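Bamholm Tower Set: data card

Version 4. Maintainer: Ottó Orbán
Licence: see LICENCE.txt in the top folder

What it is

Bamholm is a collection of teleoperated robot episodes recorded over open desktop computers. It was gathered to train and test manipulation policies for Midon, our parts recovery project. There are 300 episodes in the main split and 44 held out for testing. No episode in the test split shares a starting arm pose with one in the main split.

How it was recorded

The operator drives the arm from a leader device and starts each episode with a spoken task line, which is transcribed and stored as text. The tower lies on its side on a slatted metal worktable, open side up. Recording runs on Clisteck, our in-house logger, which writes every stream against one clock. Episodes are stopped by hand and can be up to 1,000 steps long.

Camera views

One fixed view of the worktable, then two from the wrist: drive cage and board, processor socket and memory slots.

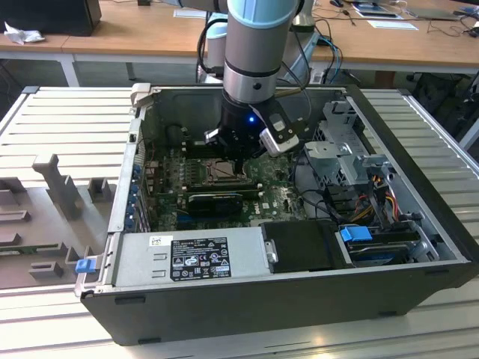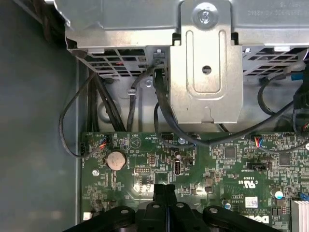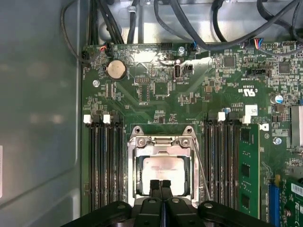 Folder layout

episodes/ one folder per episode
episodes/NNN/fixed.mp4 worktable view
episodes/NNN/wrist.mp4 wrist view
episodes/NNN/state.csv joint angles, gripper opening, timestamps
episodes/NNN/task.txt task line
splits/ train and test lists
tools/bako.py the Bako loader

Bako reads a split list and returns synced frames and states. It drops the idle steps at the start of each episode unless you pass keep_idle.

Labels

Each episode is marked complete, partial or failed by the operator. Failed episodes are kept in the main split. Filter on the label column in the split list if you don't want them.

Known problems

Glare off bare metal can wash out part of the wrist view. We haven't colour-corrected anything.
The gripper hides part of the board in many wrist frames, and the fingertips often cover the point of contact. Use both views if you can.
Cable positions were not reset to a fixed layout between episodes.
Gripper opening in state.csv is in motor units. The conversion to millimetres is in tools/units.txt.

Changes in version 4

Task lines re-checked against the audio. Timestamps now start at zero. The October recordings have been added to the main split.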